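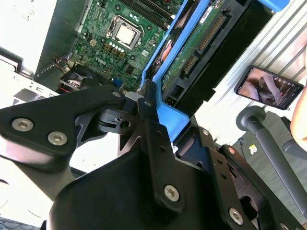
Rooms that change with the seasons

10/17/18

Marcela Hrubý starts on her front room in August, when most people in Akholm are still eating outside. By then she has chosen the picture that will hang over the fireplace until spring, and everything else follows from it.

Last year it was a painting of bare birches by Tatiana Bednárik, a neighbour who works mainly in oils. The cushions went grey and rust, and the yellow curtains were folded away in the attic. This year's painting shows a frozen pond at dusk, so the room is turning blue.

"I don't buy much," she says. "I move things. The blue jug lives in the kitchen all summer and nobody looks at it."

The jug came from her aunt, along with a set of 28 glass baubles and a pressed-glass dish that has always held boiled sweets. Seven of the baubles have lost their caps. Those go in the dish once the sweets have been eaten — usually well before Christmas.
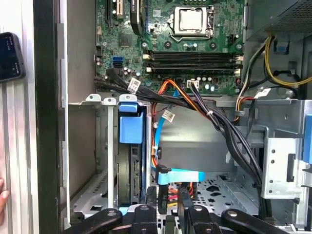
The walls were the hardest decision. They had been cream for as long as she had owned the house, and she tried four greens before settling on a chalky one called Clulten, mixed at the Polák paint shop by the station. It looks brown in the morning and much greener under a lamp.

Her friend Lorena Fuentealba sewed the new curtains from a heavy wool bought at the Takine market. They don't quite meet in the middle. Marcela plans to add a strip of velvet down each inner edge before the cold weather, if she can match the colour. The birches have gone upstairs to the landing, where the old mirror used to be.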